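Uvine Exam Center – hall safety checklist, before results and certificate collection
Walked 30 June 2021. Comments typed up same day, sorry for the shorthand.

1. Main doors, both leaves open fully – OK
2. Fire exit, north side – OK. Sign light dim, bulb on order from Grimeck.
3. Exit route clear – NO. Stacked desks in the corridor again. Moved while I was there, recheck in the morning.
4. Extinguishers, 8 – all in date, one missing its pin tag
5. Hall capacity notice – says 127, correct for the desk layout. Not for standing. Needs a second notice for collection day.
6. Floor – loose tile by the stage steps. Taped. Tape is not a fix.
7. Power strips – two daisy chained at the results desk, seperated.
8. First aid box – short on bandages and gloves
9. Alarm test – heard in hall, corridor and Samir wing. Faint in the restrooms.
10. Certificate store – locked, key log signed up to January then nothing. 3,298 certificates in there, log has to be kept.
11. Queue barriers – 2,915 candidates due over the collection days, not enough barrier. Ask Muvitz for more posts.

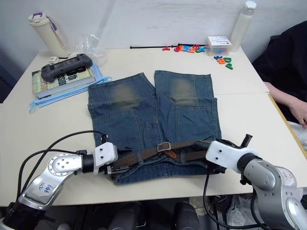
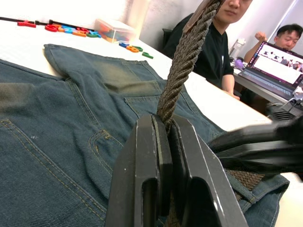
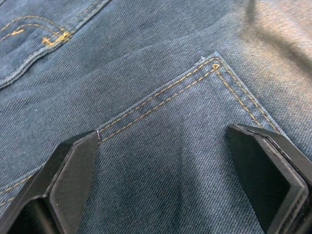

Bag and pocket check at the door still has no written procedure, item 12 on the old form and left blank every session. Staff need one page, same wording for everyone. Candidates empty their own pockets into a tray, staff dont reach in. Say back pockets as well, a patch pocket like the one in the last picture gets missed when people only pat the front. Belts stay on unless the hand scanner beeps. Two trays per door, spare batteries for the scanner.

Overall: pass with actions. Items 3, 6 and 11 before doors open, rest within the week. Alarm in restrooms – chase the contractor agian.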